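The folding shift
How a laundry firm is teaching machines its trade, and what the people doing the teaching make of it

I've folded my own clothes badly for most of my life, so I turned up at Prumcombe feeling a bit of a fraud. Prumcombe takes in washing from guest houses and care homes, and it wants a machine to do some of the folding. Before that can happen, somebody has to show the machine how, and the showing is a job in itself now. You hold a gripper in each hand, with yellow fingers where your own would be, and you pick up a garment by its hem and get on with it. Then you do it again (and again, and again!). 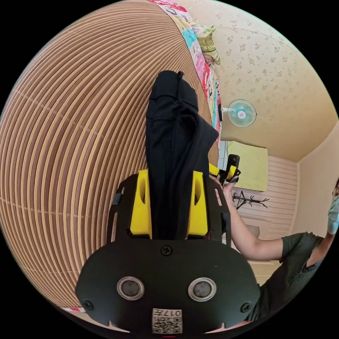

Slower hands

The first thing people told me was how clumsy they'd felt. There are 12 folders on the books here, and the quick ones found it hardest, as they'd stopped thinking about their hands years ago. Dark cloth is a pain, apparently – you lose the seam. One told me she'd gone home after her first go and folded tea towels with the barbecue tongs, just to get her own back.

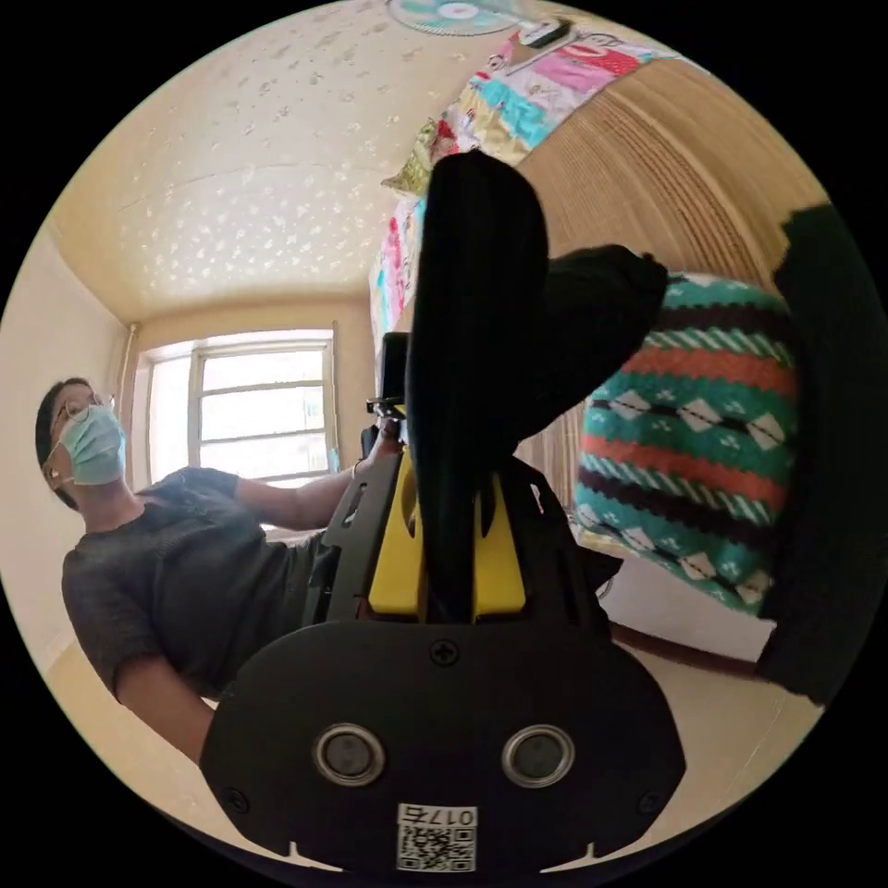

What I hadn't expected was the change in the talk. At the old tables you chatted all day. With the grippers you go quiet, you watch your fingertips, and at the end of a session your shoulders know all about it. The firm caps it at 22 minutes before a break, which everybody agreed was plenty. The pay's a little better too, and the software, from an outfit called Skaltell, keeps every fold, including the daft ones.

So is it their own jobs they're giving away? I asked, over a very strong tea, and got a lot of shrugging. Management says the machines will get the towels and plain shirts and the people will keep the mending, the fiddly stuff and the customers. That's due to be tried out in July, on one table only.
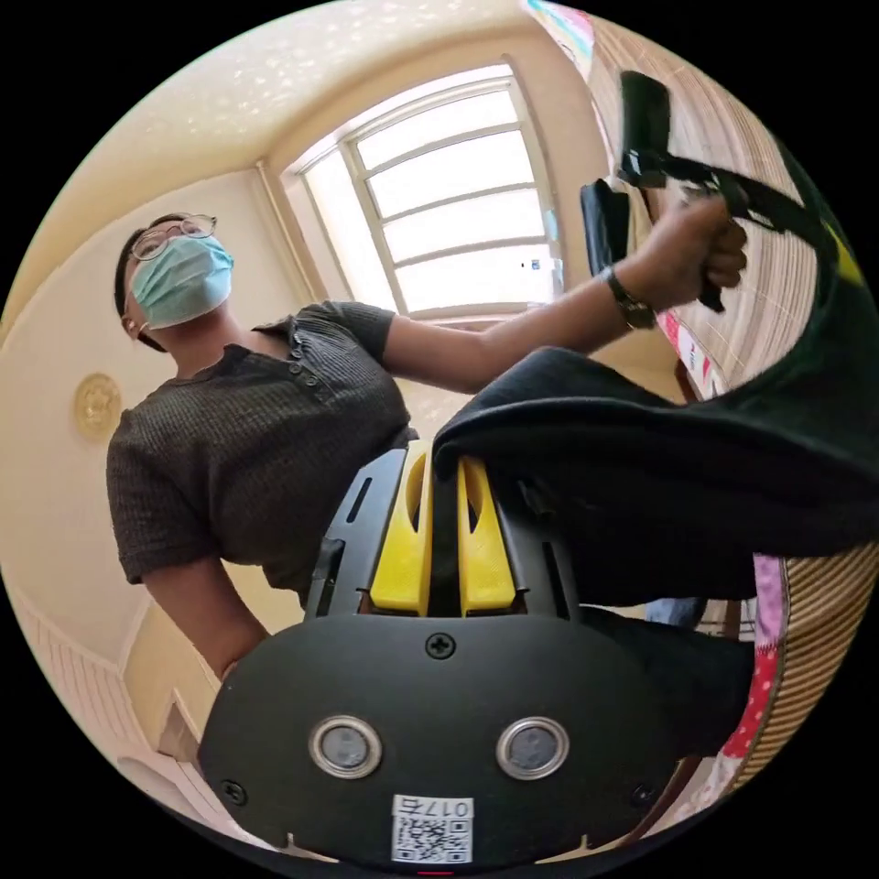 Ragab isn't having that. Towels and plain shirts are most of the week, Ragab says, and if they go then the hours go with them, whatever anyone promises over tea. What the folders want is the hours written down before July, with a say in who gets trained for the mending bench.

I took that back upstairs and was told it's being looked at. The kettle was on again by then, so I stayed for another cup and had a go at a shirt. It took me three tries to get hold of the collar.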